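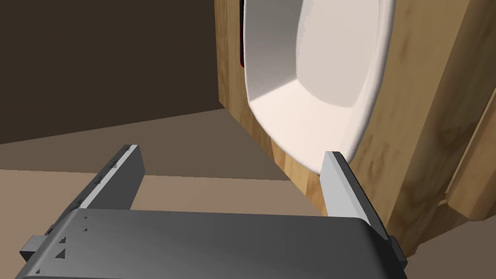 Sim view 1 – dish rack task, fingers open, plate upright at the rack.

PRE-PURCHASE INSPECTION CHECKLIST – GRIPPER AND CELL, DISH HANDLING
Site: Clorstead, back kitchen line
Filled in by: Felicja Kalinowski
Checked by: Lertchai Chuensuk
Date: 11 September 2018
Status: OPEN – do not release PO yet

Marks: OK / NO / N/A / HOLD. Comment needed for anything but OK.

SECTION A – GRIPPER

A1. Finger opening clears rim of widest plate in use – HOLD
Looks fine in sim with the square plate. Nobody has measured the oval platters. Salem kitchen has them too so ask there first.

A2. Finger faces – pad material stated on quote – NO
Eltier quote says "standard pads", nothing else. Need food contact paperwork before we pay for anything.

A3. Approach path to rack, no contact with posts or slats – HOLD
Not much room on the right. Want the clearance figure from Eltier in writing, not off a screen.

A4. Grip force limit adjustable by operator – OK
Page 2 of the data sheet.

A5. Pinch point guarding at finger base – NO
Not on the quote. Presteren lists it as an extra, Eltier dosen't list it at all. Budget for it either way.

A6. Spare finger set included – NO
887 a set if bought later. Ask for one set thrown in. FK to call.

SECTION B – RACK AND SURFACE

B1. Rack fixed to the table, can't slide when nudged – HOLD
Model has a wooden rack. Ours are wire. Either they remodel it or we buy racks to match, and the racks are not in the budget. LC says remodel. Agree.

B2. Plate stands upright without support while gripper closes – HOLD
Leaning in the sim. Want to see it done with a real chipped one, we have plenty.

B3. Table edge guard – N/A
Existing table stays.

B4. Wall side clearance for arm – HOLD
Depends on final arm choice. See D2.
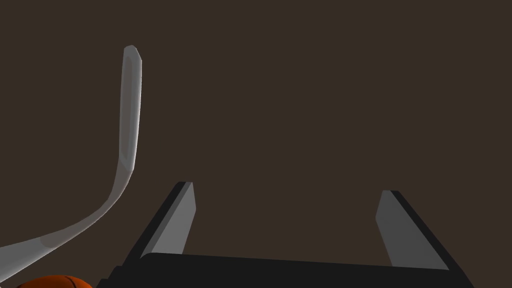

Sim view 2 – jaws open and empty, curved grey rod to the left, part of an orange ball at lower left.

SECTION C – EMPTY JAW AND STRAY ITEMS

C1. Both fingers visible to operator with jaw open – OK
From behind, yes. Not checked from the aisle side, where people walk.

C2. Arm stops if item found in the work area that isn't on the task list – HOLD
Ask Eltier to run it with the stray stuff right in the path. Written result please. This one matters more than the price.

C3. Jaw reports empty when empty – HOLD
Sensor is an option on the quote, not standard. Add it to the total, don't leave as "later".

C4. E-stop within reach from both sides of the table – NO
One button quoted. Need a second. Cable run to the far side not priced – electrician to look.

C5. Floor marking round the cell – HOLD
Cheap. We do it ourselves, but not before the table position is settled. Last time we taped in August and then moved everything.

SECTION D – MONEY AND DATES

D1. Quote complete, no "TBC" lines – NO
Eltier base is 3447 for the gripper with mount. Guarding, sensor, second e-stop, install all missing. Send back.

D2. Second quote on file – HOLD
Presteren promised theirs, not recieved. Chase.

D3. Operator training priced – NO
Want it per shift. Night crew can't come in for a day session, we tried that with the conveyor.

D4. Payment terms – OK
30 days from acceptance. Acceptance means our signature, not delivery. Lertchai wants that sentence in the PO word for word.

D5. Service visit, first year – HOLD
One free visit verbally. Get it on paper.

ACTIONS
FK – pads paperwork, spare fingers, training price
LC – rack remodel request, stray item test, e-stop cable
Both – platter sizes, here and Salem

Next review when the Presteren quote is in. No signature until A2, A5 and C4 read OK.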